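车站柜台上的一顿饭(讲稿备注)

Müzeyyen Öztürkmen
2025年10月30日
阅读时间:9分钟

开场先报一下题目,再讲清楚范围。今天讲的是Lerkdale车站的小食柜台,从1915年开张讲到现在。只讲柜台本身:卖什么,怎么摆,谁来买,钱怎么收。铁路本身的历史不讲,有人问就请他看Rocha那本线路志,书名写在最后一页上。

材料来源讲一下。主要有三种。第一种是车站的进货簿,缺得厉害,中间有一大段是空的。第二种是Dukano食品行的送货单,保存得比进货簿好,因为他们家一直没有搬过仓库。第三种是口述,我自己录的,受访的人多数在柜台后面站过,少数是常客。三种材料对不上的地方,我会当场说明。

(这里不要展开讲怎么找到送货单的,上次讲这个用掉太多时间。)

第一部分,开张。

1915年车站扩建,候车室的东墙开了一个窗口,最早的柜台就是这个窗口。窗台很窄,放不下盘子,所以早期只卖可以直接递到手里的东西:面包卷、煮鸡蛋、苹果。茶是用搪瓷杯装的,杯子要还,还杯子的地方在月台另一头。进货簿里经常能看到补杯子的记录,可见还杯子这件事执行得不好。

读一条原文:“杯,补一打,向站长说明。”这一条的字迹和前后都不一样,应该是代班的人写的。

从窗口到柜台是后来的事。改建的图纸还在,图上把窗口往下凿到地面,做成一个可以进人的开间,里面放一张长台。这张图纸大家传看的时候请拿边角,折痕的地方已经很脆。

第二部分,长台。

长台出现以后,卖的东西马上变了。以前旅客报名字,里面的人拿出来;有了长台,旅客先看见东西,再开口。送货单上能看到变化,点心的种类变多,鸡蛋变少。鸡蛋为什么变少,口述里有两种说法。一种说是剥壳弄脏候车室,站长不高兴。另一种说是隔壁街开了早餐铺,鸡蛋卖得便宜。我偏向后一种,送货单上鸡蛋减少的时间跟那家铺子开张的时间接得上。但没有更硬的证据,讲的时候要留余地。

长台的另一个后果是出现了陈列。最早的陈列很随便,东西按到货的先后放,新来的往空处一搁。后来有了固定的位置:热的靠里,冷的靠外,甜的在收钱的那一头。甜的放在收钱的一头这个做法一直保留到现在,在座各位去超市结账的时候都见过。

托盘是这个时期进来的。进货簿上写的是“方盘”,我起先以为是烤盘,后来问了在柜台做过的人,才知道是给旅客端东西用的。为什么车站需要托盘:候车室里加了桌子,有人愿意坐下吃。坐下吃的人多半是换车的,等的时间长。赶车的人不用托盘,拿了就走。所以一个柜台要同时应付两种人,这个矛盾后面还会反复出现,这里先点一下。

(喝水。翻到下一页。)

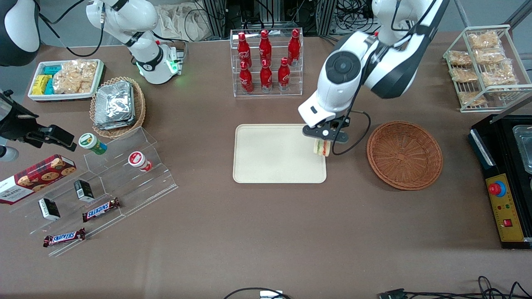
第三部分讲冷食,核心是三明治什么时候取代了面包卷。面包卷的好处是结实,放一上午形状不变;坏处是看不见里面夹了什么,旅客总要问,柜台里的人总要答,排队就排在这一问一答上。切成三角以后,这个问题少了很多。看图上那一块,面包、绿的生菜、中间偏红的馅,一层一层都看得见,不用问。再看旁边的几样容器,米色的长方托盘四角是圆的,右边是一个浅的圆藤篮,后面透明架子上的可口可乐分上下两层放。端、盛、摆三种用途各有各的家什,候车室长台上的分工也是这个道理,只是材料不同,当年的架子是木头打的,盘子是铁皮的。

三明治进柜台的具体时间,进货簿上没有。进货簿记的是原料,面包、黄油、火腿分开写,没办法知道它们最后做成了什么。能用的线索是蜡纸。面包卷不用包,三明治要包,不包边上会干。Dukano的送货单上第一次出现成卷的蜡纸,之后每次送货都有,我把这个当作起点。

讲到这里通常有人问馅。回答可以简短:火腿和奶酪最多,腌黄瓜要看季节,鱼的试过,很快停了。停的原因口述里说得很一致,候车室冬天不开窗。

切法也有讲究。受访者里有一位在柜台做了很多年,她说早班切三角,晚班切长条。我问为什么,她说早班的人手快,晚班的人刀钝。我把这句话录下来了,现场可以放,如果音响不行就念一遍。

面包的来路也提一句。最初是镇上的面包房每天清早送,后来改由Dukano一并送。改了以后面包变软,切三角变难,刀口容易把边压扁。柜台的办法是前一天的面包切三明治,当天的面包配汤。旅客里有懂行的,专门等下午来买汤。

第四部分,账。

这一部分听众一般没那么有兴趣,但我认为最有用,请不要跳过。

柜台的账分两本,一本记卖出,一本记损耗。损耗那一本比卖出那一本更能说明问题。卖出的多少受车次影响,晚点一趟车,柜台就多卖一轮茶,看不出柜台自己做得好不好。损耗是柜台自己的事:做多了,放久了,摔了,被猫叼了。猫在损耗簿里占过整整一页。

举一个例子。损耗簿某一年的合计是641件,前一年和后一年都没有这么高。我一开始以为是那年夏天太热,查了气象记录,那年夏天并不热。后来在送货单上找到了原因:那一年Dukano把送货从每天改成了隔天,柜台为了不断货,每次多要,多要的就坏在柜子里。第二年送货改回每天,损耗也跟着下来。

这个例子要讲慢。听众里有开小店的,他们会想知道中间的步骤。步骤是:先看损耗的品种,发现坏的几乎都是面包和生菜,瓶装饮料没有坏;再看坏的日期,发现集中在没有送货的那天;最后才去对送货单。如果一开始就对送货单,反而看不出来,因为总量没有变多少。

瓶装饮料顺带讲一下。饮料几乎不进损耗簿,进的是押瓶簿。押瓶簿只剩最后一本,里面的字非常小,格子不够用,写到了封底内侧。押瓶的钱怎么退,每个人的说法都不同,我没有办法还原,就如实讲没有还原。

第五部分,Prolleck接手以后。

车站的餐饮后来包给了Prolleck。这家公司的做法是统一供货、统一包装,柜台不再自己切。讲这一段要注意语气,听众里可能有在那里工作过的人。事实有这样一些:品种少了,价格稳定了,开门的时间变长,早班第一趟车之前就有热茶。损耗簿不再记了,改成退货单,退货单归公司保管,我申请过查阅,没有得到答复。

受访的常客对这个变化评价不一。有人怀念以前的汤,有人说以前的汤太咸。有一位每天坐早班车去上班的先生说,他只在乎一件事,就是买东西的时候能不能看见车进站。旧的长台背对月台,买东西的人要不停回头;Prolleck把柜台转了个方向,买的人一抬眼就是轨道。这个改动在公司的文件里只有一行,在口述里几乎每个常客都提到了。

还有一点,候车室的桌子减少了。前面说过一个柜台应付两种人,坐下吃的和拿了就走的。桌子减少以后,柜台实际上是偏向了第二种人。换车的旅客还是有,他们坐在月台的长椅上吃,膝盖上垫一张纸。冬天这样吃很不舒服。车站方面说过会加两张桌子,目前还没有看到。

第六部分,可以做的事。

如果时间够就讲,不够就直接进提问。

一是进货簿的修补。簿子的脊已经散了,需要拆开重新缝,做之前应该先全部拍照。二是口述要抓紧录。我手上的名单里还有几位没有联系上,如果在座有人认识在柜台做过的人,散场后请留一个联系方式,写在门口的本子上。三是旧长台的下落。有人说拆下来以后给了镇上的木工房,也有人说还在车站的地下室里,上面堆着东西。十一月车站要清理地下室,我已经要求到场看一眼,对方答应了。

提问环节的备注。

问到价格:不要换算成今天的钱,换算的方法争议太大,直接说当时一块三明治的价钱和一张到下一站的车票差不多,听的人自己有数。

问到卫生:早期没有检查记录,有检查以后的记录在镇公所,可以预约查阅。

问到配方:汤的配方没有找到。受访者口述的几个版本互相矛盾,唯一相同的是都放洋葱。

问到图纸能不能复印:可以,填表,当天取不到。

问到猫:猫叫什么名字,簿子里没有写。

最后放书目页,灯先不要开,等大家抄完再开。投影仪的遥控器还给前台。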